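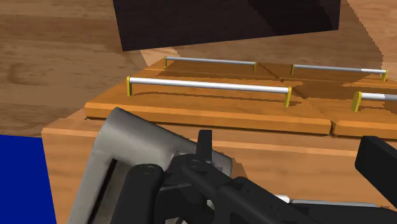 How to Draw a Voyage Map from an Old Ship's Log

I love a good sea voyage, especially one I can follow from a chair. Last January I got hooked on the log of a little trading ship called the Grarell, which sailed out of a port called Feltden with a load of salt and came home with a lot of complaints about the cook. I wanted to see where she went, so I drew her route by hand, one day at a time, and I've been doing it with other ships ever since. It's a great project for a rainy weekend and you don't need to know how to sail (I get seasick on ferries!).

What you need

A copy of a ship's log, or even a few pages of one
A big sheet of graph paper
A ruler and a protractor
A pencil and a very good eraser
A modern map of the same waters, for checking

If you don't have a log handy, try a local history library or a maritime museum website. Typed-out copies are much easier for your first go. Old handwriting is its own hobby.

Step 1: Read a week of it before you draw anything

I know, you want to get started. But every captain had his own habits, and you'll want to learn them first. The master of the Grarell wrote "Do." all over the place, and I spent a whole evening thinking it was an order. It means "ditto." Same wind, same course, same miserable weather as the line before.

Check when the day starts, too. On a lot of old ships the day at sea ran from noon to noon, so the afternoon of what you and I would call Monday was written down under Tuesday. Ships in port often switched back to the ordinary way. Put a note in the margin wherever you think that happened.

Step 2: Pull out the three things you need

For each day, write down the course (which way they steered), the distance, and any place they saw. You can skip the wind unless you're curious. Some logs give you the day's distance all added up at noon. Others only give the speed in knots, hour by hour, and you do the adding. One knot is one nautical mile an hour, so a ship going five knots for 20 hours has covered 100 nautical miles. See, not so bad.

Step 3: Turn the compass words into numbers

Put north at the top of your paper. North is 0 degrees, east is 90, south is 180, west is 270. Northeast falls halfway between north and east, so that's 45 degrees. You'll also run into things like "NE by N," which is one compass point from northeast back toward north. Print out a compass rose with all the points on it and tape it next to your paper. I tried to keep them in my head and sent the poor Grarell straight across a mountain range.

Step 4: Pick a scale

I use one inch for 20 nautical miles on a short trip. That makes a 100-mile day five inches long, so for an ocean crossing you'll need a much smaller scale or a much bigger table. Write the scale in the corner now. You will forget it.

Step 5: Draw the first day

Make a dot for the home port. Lay the protractor on the dot, mark your course, and draw a line as long as the day's distance. Put a dot at the end with the date next to it. That dot is your new starting place. Then do the next day, and the next. Press lightly!

If they changed course in the middle of the day, draw each piece separately. It's slow going when a ship is zigzagging into the wind, and there was one stretch off Dinitden Head where I drew 15 tiny lines and she ended up nearly back where she started. The log for that day just says "little gained."

Step 6: Fix it when they see land

Sooner or later the log will name a cape or an island. Find it on your modern map and compare. Your dot will be off, and so was the captain's, since currents pushed ships sideways and nobody on board could measure that very well. Draw the real position in a second color and start again from there. Leave the wrong dot where it is. I like seeing how far out they were.

Watch out for old place names. My friend Birsen Sezer helped me with an island the log calls Ateş, which is the Turkish word for fire. I'd been looking for it under three different spellings.

Step 7: Add the good stuff

Now go back through and write little notes along the line. Storms, whales, a torn sail, the day the cheese went bad. Mine has a small drawing of a goat at the point where they bought one, and a smaller drawing a week later where it ate part of the captain's hat. Ink over the route last, once you've checked your courses, and let it dry before you rub out the pencil lines.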